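draft 6 February 2020, comments to Tamsin R. please, not to the list

## 4. Sleep and wall pattern in the Flovwood rooms

### 4.1 Setting

Flovwood is a short-stay guest house on the edge of town, two floors, run by Kenji and Anika Castellanos. They redid the bedrooms in August and let us in before the new bookings started. Good timing for us. Half the rooms got plain cloth hangings behind the bed, the other half got busy printed ones. Same beds, same blinds, same heaters. The carpet on the upper floor is older and we could not do anything about that.

The question was simple. Do people sleep worse, or say they sleep worse, in a room with a loud pattern near the bed? Earlier work on this (see Section 2) mostly used photos of rooms shown on a screen, so no one slept anywhere. We wanted real nights.

### 4.2 Guests and nights

We asked guests at check-in. 200 said yes. Of these, 175 gave us a morning form we could use; the rest left early, left it blank, or filled in only the breakfast part. Guests were put in rooms by the normal booking system, which doesn't know about the hangings. Not true random assignment. Hutchins checked the booking log for any drift toward one type of room and didn't find any, but the log only says which room, not whether the guest asked for it by name. A few regulars do ask.

Stays ran up to 7 nights. Only the first night is used here. Later nights are in the appendix, they are messy.

### 4.3 The morning form

One page. Time to bed, time the light went off, guess at how long it took to fall asleep, times woken, and a rating of the night. Then a free box. We kept the wording close to the Dogbe form so the numbers could be set next to the older ones, but changed "retire" to "go to bed" after the first few guests asked what we meant by it.

The free box was the best part of the form and we should of made it bigger. People wrote about the pipes. People wrote about the pillows, a lot. Pillow remarks were coded apart by Nakajima and are left out of the pattern analysis, though a sour mood about pillows may well leak into the rating.

### 4.4 Light

Light matters more than pattern, probably, so it had to be measured. Brirkar loggers on the bedside shelf, one reading a minute, dusk to checkout. Two loggers failed in the first week and were swapped. Rooms facing the road were brighter at all hours. We treat road side / garden side as its own factor in everything below.

### 4.5 Choosing the prints

All cloth came from Visero, same weight, same backing. For the busy set we wanted strong color, high contrast, and marks running in more than one direction, with no faces or animals. Faces get looked at for other reasons. Small flower prints were tried and dropped: from the bed they blur into a flat tone and teh room reads as plain. Painted styles with long visible strokes held up much better at a distance. Figure 1 gives the general type, a Van Gogh-style painting reproduced on fabric, with blue, gold and rust strokes set close together and changing direction across the cloth.

Plain hangings were a flat gray-green. Picked by Anika, who has to live with them after we go.

**Figure 1.** Printed fabric in the style used for the busy set. Long diagonal dashes in the upper half, shorter upright dabs in the warm band near the middle.
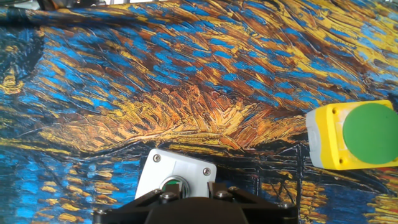
### 4.6 First-night results

No clear gap in time to fall asleep. Guests in the busy rooms guessed slightly longer but the spread is wide, and it shrinks to almost nothing once road side is in the model. Times woken: same story. The rating of the night was a bit lower in busy rooms on the road side only, which we did not predict and would not build on.

The free box tells it differently. Guests in busy rooms mentioned the wall often, and mostly kindly. One wrote that she lay there following the lines until she dropped off. Another turned his pillow to the foot of the bed, slept fine, and gave the night top marks. Guests in plain rooms hardly brought up the wall at all.

Still to do: age split, and rerun without the regulars. Rosenthal has the file.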